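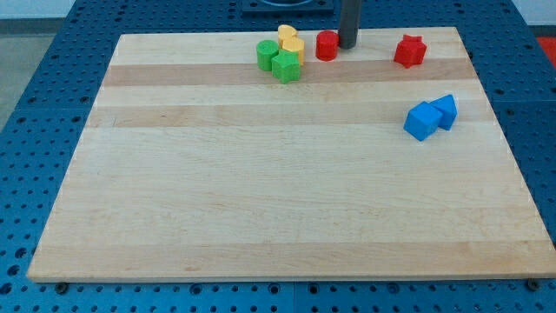 *Slide 4: blocks on the maple board, greens and yellows together, red cylinder to the right*

**Sorting by color, Ganport family day**

- Say hello, thank Hanna Karpenko for the room.
- Start with the board. Edge-glued maple strips, light and darker. Pale wood makes the colors easy to tell apart.
- Point to the two greens. Same color, different shape: one cylinder, one star. Ask which goes with the red cylinder. Wait. Kids usually split on this.
- Color first, shape second. Stay on it for a minute.
- Our bin at home base holds over 500 blocks. Put out 9 at most for a beginner.
- Efren takes questions on cleaning.
- Next slide: the January sessions, 42 places.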